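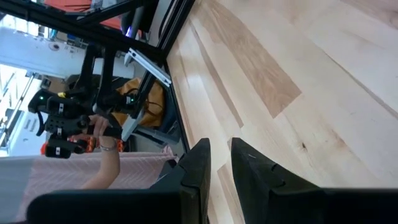 Page last changed: 11/24/18

Section 4. Preparing and Laying a Sketik Hardwood Floor

Read this section through before you open any cartons. It applies to all Sketik nail-down and glue-down planks. For floating floors, go to Section 6.

4.1 Storing the planks

1. Bring the cartons indoors and lay them flat, with spacers under the bottom row.
2. Open the ends of each carton but leave the wrap on the sides.
3. Leave the cartons in the room where they will be used until the moisture readings in 4.2 are met.

Note: Do not store planks in a garage or on fresh concrete, even for one night. Cartons delivered in February or in other cold months need the heating on before they come in.

4.2 Checking the subfloor

1. Sweep and vacuum the subfloor. Scrape off drywall mud, paint and old adhesive.
2. Drive down any raised nails and screw loose panels to the joists.
3. Lay a straightedge across the floor in several directions. Sand high spots and fill low ones with a patching compound rated for wood flooring.
4. Take moisture readings of the subfloor and of the planks. Write them on the card packed with the first carton. The limits for your subfloor type are printed on the back.

CAUTION: Floors put down before 1980 may contain asbestos in the tile or the glue. Do not sand or scrape them. Have them tested first.

4.3 Sorting the boards

Hardwood varies in color from board to board and sometimes within one board. Pale boards next to honey-brown ones are normal in the Rondmont and Uibo grades, and so are knots. The Indden grade is sorted for even color and has few knots.

1. Open cartons from different parts of the stack and mix the boards.
2. Set aside boards with split tongues or broken corners. Use them for cuts at the walls.
3. Lay out several rows without fastening them and look at them from the doorway. Move boards around until the mix looks right to you.

Note: A board that has been fastened is counted as accepted. We do not replace installed boards for color.

4.4 Laying the first rows

1. Snap a chalk line parallel to the longest straight wall, allowing for the expansion gap given on the carton label.
2. Set the first row on the line, tongue facing the room. Face-nail it near the wall, where the baseboard will cover the heads.
3. Blind-nail through the tongue as soon as the nailer fits.
4. Stagger the end joints from row to row. Avoid a stair-step pattern.
5. Keep the gap open at pipes, door frames and hearths.

CAUTION: Wear eye protection when using a pneumatic nailer. Disconnect the air hose before clearing a jam.

4.5 Scuffs and small marks

Light scuffs can usually be cleaned off with a soft cloth and Sketik Floor Cleaner, part 1548. Rub with the grain. Do not use steam mops, ammonia or wax. Marks that go through the finish need the touch-up kit, part 500. Its use is covered in Section 9.

Put felt pads under furniture legs before moving anything back in, and replace them when they wear thin.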